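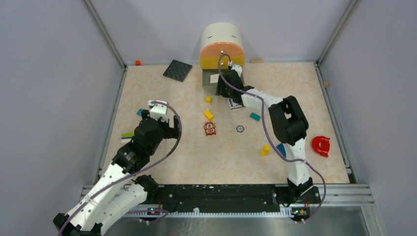 The Small Things Drawer

Cookie notice: This site uses cookies to improve your reading experience. Accept | Manage settings

Print this article | E-mail to a friend

Most households own a great many objects shorter than a finger. Blocks, cards, game pieces, pens and caps gather on any level surface, and conventional furniture makes little provision for them. The Harkside Institute for Domestic Design has devoted its June display to the question of where such articles should be kept.

The display draws on the Hutapea bequest, a collection of 3643 household containers now held at Esasstead. Almost 200 are on view. They include tins, sewing boxes and desk caddies, together with a number of brightly colored pieces intended for children's rooms.

Slamet Setiawan, the institute's keeper of furnishings, favors containers with a single shallow drawer. A deep box, he notes, must be emptied before its contents can be found. A drawer with a knob may be opened with one hand, and a pen laid inside remains in plain sight. 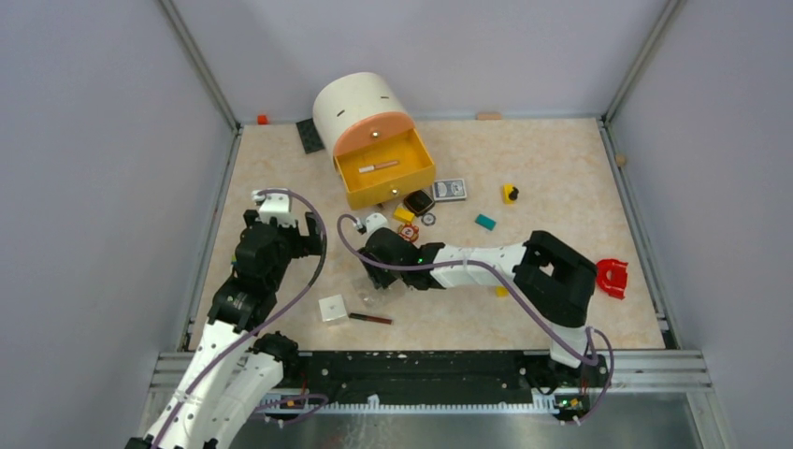

Color also receives attention. The institute recommends that a container stand out from the surface beneath it – yellow and salmon pink both serve well on a cream tabletop – and that cards be returned to their box before loose pieces are sorted. Poker chips and small blocks may share a compartment, provided that the compartment is no more than 7 inches wide.

The accompanying guide, published by Bultent, runs to 17 pages and is available at the front desk. The galleries are closed on Tuesday.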